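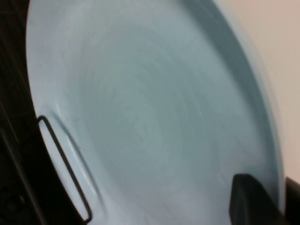
The light blue basin

My grandmother washed her sweaters by hand until she was well into her eighties, and for most of my life I thought that was something only grandmothers did. Then last winter I put my favorite gray cardigan through the machine on what I swear was the gentle setting, and it came out fit for a large doll. So I've come around to her way of thinking, a little late, and I've spent most of this spring learning how to wash wool.

My friend Oriana Quezada, over in Sedgwick, was the one who finally talked me through it on the phone (she knits, so she has opinions). Lukewarm water, a small squirt of plain shampoo, and then you leave the thing alone. That last part is hard for me! I want to swish and scrub and feel as if I'm getting somewhere. Oriana says to press it down gently, walk away for 30 minutes, and go make a pot of coffee or call your sister.

Rinsing takes longer than you'd expect, and I've learned to keep the water the same temperature all the way through. After that I roll the sweater up in an old bath towel and kneel on it, which my husband finds very entertaining, and lay it flat on the guest bed with the window cracked open. In May it dries in a day or so. In January I imagine we'll be tripping over damp wool all week.

I did 5 sweaters this month, plus a scarf I'd forgotten I owned, and they've all kept their shape. The green one even smells faintly of cedar again from the chest. Next I'd like to try the big cream blanket from my mother's house, though I may need to borrow the bathtub for that one, and possibly a second pair of knees.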